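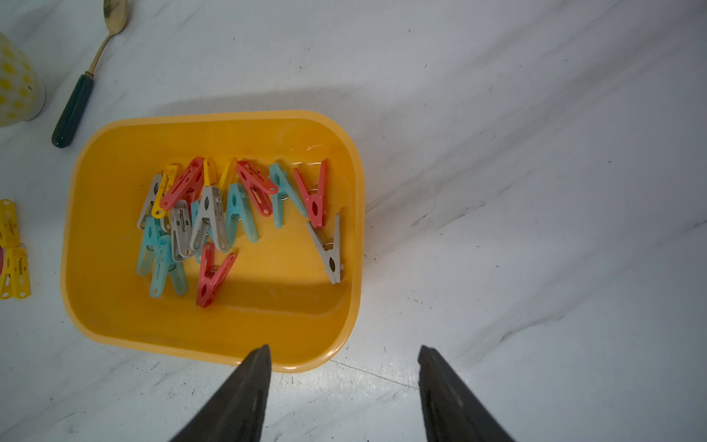 Book exchange shelf in Nudison moves to the old ticket office

Reading time: 3 min

Wed 17 August

The book exchange shelf in Nudison has a new address. After 3 years in the corridor of the swimming hall, the books were carried last week to the former ticket office at the Cloltus ferry stop. The office has been closed since the ferry company began to sell tickets only on board.

The swimming hall needed its corridor back for new lockers, and the shelf had also become too small for the number of books that people bring. In the spring the boxes were standing two high on the floor, and the cleaning staff had asked several times for another solution.

The ticket office has room for 3,000 books. At the moment it is less than half full. Novels are along the long wall, children's books are under the window, and travel guides and maps stand by the door, where ferry passengers can find them quickly. Books in other languages than English have two shelves of their own – these were mixed with the rest before, and many readers wished for a change.

The rules stay the same. Anyone may take a book without leaving one. Books with a tracking label are welcome, and readers who find such a book are asked to write the number into the tracking site before they pass it on. In the last year 43 labeled books from Nudison were reported from other towns, and one cookery book was reported twice from the same mountain hut. School books and encyclopedias can not be accepted.

The shelves were built by the joinery firm Tuominen, which gave the wood at half price. The town pays the electricity until the end of next year. After that the agreement must be made again, and it is not yet known if the town will ask for rent.

The office is open every day from the first ferry to the last one. In the winter timetable this means a shorter evening, and a drop box will be placed outside for books that come after closing. The box is ordered but has not arrived.

A swap evening will be held in the new room in September. Each visitor can bring up to 20 books, and coffee is served on the pier if the weather is dry. The reading circle from Mirkurance will come over with the afternoon ferry and bring a collection of crime novels – mostly paperbacks, some of them in large print. The exact day will be put on the door of the office when the ferry timetable for the autumn is ready.

Recent items
Swimming hall in Nudison gets new lockers
Autumn timetable for the Cloltus ferry is delayed
Mirkurance reading circle looks for new members
Library bus changes its Monday route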